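Gramstead 13-Inch Cast Iron Griddle Pan

Item code 1078
Category: Cookware / Stovetop and oven

The Gramstead griddle pan is a shallow round pan in pre-seasoned cast iron, intended for flatbreads, pancakes, cornbread and thin-crust baking. It can be used on gas, electric coil, ceramic and induction burners, in the oven, and on a covered grill.

Specifications

Outside diameter: 13 inches
Weight: over 8 pounds
Handles: two, cast in one piece with the body
Finish: vegetable oil seasoning, baked on at the foundry
Dishwasher safe: no
Microwave safe: no

Heat performance

Cast iron takes longer to heat than aluminum and holds its heat longer once it gets there. Preheat on medium for 8 minutes before adding batter or dough. Starting on high does not save time – the center gets hot well before the rim, and the first pancake will scorch in the middle. On induction, start at the lowest setting and move up one step at a time.

For oven use, put the pan on the middle rack while the oven is cold and let both come up together. Cornbread batter poured into a fully heated, greased pan forms a crust at the edge within the first few minutes. A standard batch made for a deeper skillet bakes thinner in this pan, so start checking early.

Seasoning

The factory coat is enough for pancakes and bacon. Eggs will stick until the pan has been used several times with fat. To add a coat at home, wash and dry the pan, rub a very thin film of oil over all surfaces including the underside, wipe off as much as possible, and bake upside down for one hour. Let it cool in the oven. We suggest 3 coats before baking anything with sugar in it.

A sticky surface means too much oil was left on. Return the pan to the oven for another hour. Gray or rust-colored patches can be scrubbed with steel wool and seasoned again.

Cleaning

Wash by hand in warm water while the pan is still slightly warm. A small amount of dish soap does no harm. Do not soak. Dry at once with a towel, then set over low heat until no moisture is left. Tomato sauce and other acidic foods should not be stored in the pan.

The handles get as hot as the body. Use two dry potholders or folded towels – a damp one passes heat straight through. Do not slide the pan across a glass cooktop.

Compatible items

Joncombe glass lid, large. Fits inside the rim with a small gap for steam.
Amau flat scraper. Straight edge, safe on seasoned iron.
Gramstead handle covers, pair. Stovetop use only, remove before placing in the oven.

Shipping and returns

Ships in a single carton. Unused pans may be returned in the original packaging. Surface loss from dishwasher use is not covered. Small variations in color and texture come from the casting process and do not affect cooking.

Customer comments
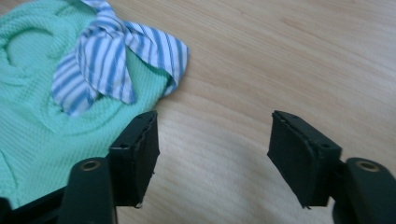 Carleen Ruawai
Took four coats before eggs came off clean, so I'd go past the number given. Flatbread was fine from day one. It overhangs my small burner and the rim stays cooler there, so I turn the pan halfway through preheating.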